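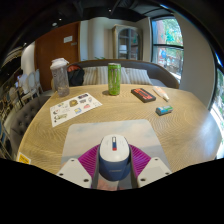
Brutton's second-division handball club will play its home games in Hilladitz next season while its own hall gets a new floor. The move is 80 kilometers each way, and club president Engelbert Widmer expects it to hurt.

Last season the team drew an average of 449 people. Widmer would be happy with half of that on a Tuesday night.

The club will run buses, with seats at 5 euros for season ticket holders. Coach Haris Baloch has moved practice to a school gym — short by a few meters, with no room behind one goal.

"We can work on defense there," Baloch said. "Fast breaks will have to wait."

Goalkeeper Remo Fuchs has signed for another year. Two wing players have left for Sandum.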